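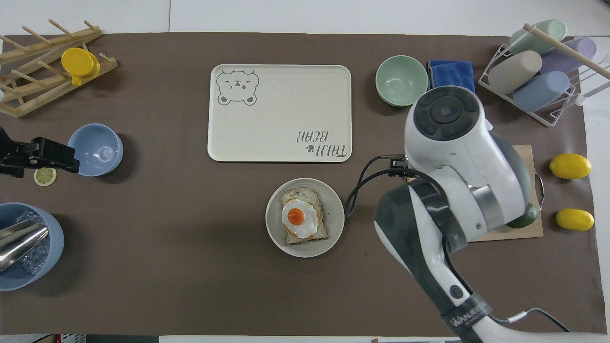
Dremow two-arm kitchen kit, worth it?

grizzlebench
Jidis is selling the Dremow bundle again: two arms, grippers, a kitchen starter set and a year of support. The page claims 651 trained tasks. I'd like to see the list. My guess is "pick up lemon" and "pick up other lemon" are in there as separate entries.

3 comments

oddtorque
We've run one at the Powell shop since December. Arms are solid. The software locks up if you change the table layout much, and support took 10 days to answer me – then sent a link to the manual.

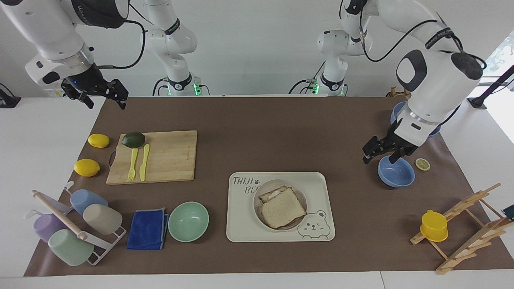 Moving bowls and cups is fine. I wouldn't let it near anything with a real edge, and I wouldn't pay for the second year.

plainwasher
Disagree on support. Mine answered the same afternoon. 651 sounds inflated, sure, but the Clandholm kit lists 51 and costs more.

grizzlebench
51 I could check myself. Does either company say how many tries each task took?

oddtorque
Dremow doesn't. I asked twice.

plainwasher
Clandholm will if you email them. Still wouldn't buy it at that price.

1,388 views · 4 shares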